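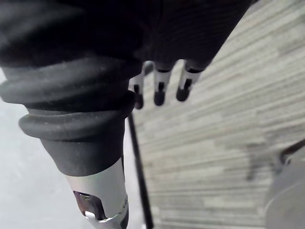 Chores talk, short version. Notes to self in brackets.

Thanks for having me. I have 10 minutes, and the question on the poster is whether a machine can do the housework yet. My answer takes one word, so I've padded it.

[Wait for the laugh. If there isn't one, keep moving.]

Start with what's already settled. The dishwasher is a robot. We stopped calling it one as soon as it worked. Same with the dryer and the bread machine, and with the conveyor at Ludow that moves boxes all night and has never been invited to give a talk.

What's left is everything soft, wet, or kept in a small room with a door. Bathrooms are all three. At Delow we wrote down every household job people said they'd hand over, and we got 223. Cleaning the bathroom came up under more names than anything else, most of them unprintable.

So take the towel. You grab it, pull it off the bar, put up a clean one, even up the ends. A six-year-old can do it and won't. For a machine, the trouble begins at the hem. Cloth has no fixed shape to aim for, and every touch gives it a new one.
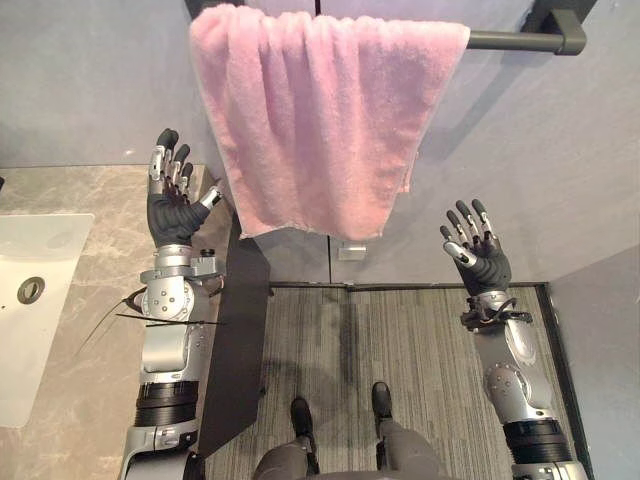
Terry cloth is worse than a dishrag because it's thick and the folds hide each other. Which layer is the front one? Pinch one and the other stays behind. Pinch both and you'd better have meant to. Five fingers help, in the way that owning a piano helps you play it.

[Slow down. Sip water.]

The Urquhart shop floor has the same problem in work gloves. Metal parts, fine. The rags for wiping the parts, still a person.

Our own project, Skurkero, set a target of 300 towel changes in a row with no rescue. We have managed two. I'm told that's a trend.

[Don't promise a year. Someone will ask for a year.]

If they ask about price: more than a towel.

If they ask whether I'd have one at home: yes, for the boxes. I'd still hang up my own towels, badly, over the door.

Questions, then coffee. The lid on the big urn sticks, so push down before you turn.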